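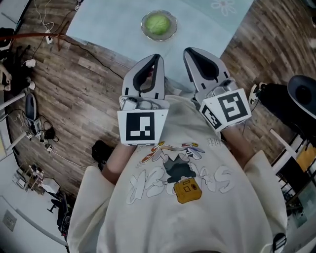 How long does a head of cabbage keep once it's been cut?

About a week in the refrigerator, if the cut face is covered and the rest of the leaves are left alone. A whole one lasts a good deal longer.

That was the first thing I asked Hema Bangera, and she answered it while looking for her reading glasses. She has taught a home cooking class for 28 years, first in a church basement and now from the ground floor of her own house, and cabbage comes up in nearly every session. People buy one for a single recipe, use a quarter of it, and find the remainder at the back of the drawer in March.

"They think it's the cabbage's fault," she said. "They cut it in half, they put it back with nothing on it, and the edge goes gray. Then they throw the whole half away. You can slice off the gray part. It's a quarter inch."

Bangera grew up in a household where vegetables were bought every morning, so storing them was something she had to learn as an adult. Her first apartment in this country had a refrigerator that came up to her waist. She kept cabbages on the floor of the hall closet that winter, wrapped in newspaper, and says they did better there than anything she kept cold.

"It was an outside wall, so it was cool, and it was dark. I had three in there. My neighbor Mrs. Varghese had the same closet on the other side and she kept her shoes in it. I told her she was wasting it."

I asked what she looks for at the store. She picks up two of about the same size and takes the heavier one. She presses the top with her thumb, and if it gives, she puts it back. She doesn't mind a torn outer leaf. She does mind a stem end that has gone brown and split, and she will not buy one that has been stripped down to the pale leaves.

"When it's all white and shiny, somebody at the store has been peeling it," she said. "They peel it to make it look new. I want the green ones left on. Those are the wrapper."

She doesn't wash a cabbage before putting it away, and she is firm about this with her students. Water gets between the leaves and stays there. It goes into the drawer dry, in a loose bag, and is rinsed when it is going to be cooked.

Bowls are another matter. Bangera likes to have vegetables sitting out where she can see them, at least on the day she plans to use them, and she owns more glass bowls than she has shelves for. Most came from yard sales. She paid 40 cents for one of them and has used it ever since for fruit, dough, lettuce and once, during a leak, the ceiling.

"A shallow bowl is good for a round thing," she said. "In a deep one you forget what's at the bottom. Glass I like because you can see if there's water collecting. If there is, pour it out."

She doesn't recommend leaving a cut cabbage out in a bowl, but a whole one will sit on a table for a day or two in a cool room without any trouble. Lettuce is different. A head of lettuce left out in the morning is soft by supper, and she gives it until lunchtime at most. Students confuse the two more often than I would have guessed. She tells them to lift it. Lettuce is light for its size and the leaves move when you shake it. A cabbage feels like a ball.

For the cut half, she has tried most of what is sold for the purpose. One of her students gave her a stretchy lid made by a company called Fleltlow, and she used it until it tore. She has a hard plastic container from Rilus, with a tray in the bottom, that she thinks is too tall for anything except celery. What she uses now is a piece of plastic wrap pressed directly against the cut side, or a damp cloth when she has run out.

"The cloth you have to remember to wet again," she said. "I forget. So it's the plastic, mostly."

Then we got to cooking, which she seemed happier to talk about. A quarter of a cabbage, she said, is enough for two people as a side dish. She slices it thin, heats oil with mustard seeds until they pop, adds a green chili and a little turmeric, and puts the cabbage in with salt and no water. It's done in seven or eight minutes with the lid on. Coconut goes in last. If she has no coconut she leaves it out.

The core she keeps. She cuts it into matchsticks and eats it raw with salt while the rest is cooking. Her husband used to get half of it, she said, and the children never wanted any.

The outer leaves go into soup, or they line the steamer so that nothing sticks to it. If they're very dirty they go in the compost – she isn't strict about it.

I asked about the smell, which is the complaint I hear most from people who don't cook cabbage. She said it comes from boiling it too long, and that she hasn't boiled one since she was first married. She opens a window anyway.

Before I left she gave me half a cabbage to take home, wrapped on the cut side and still green on the other. I had it in a pan two nights later, without the coconut. I used too much oil and it was fine.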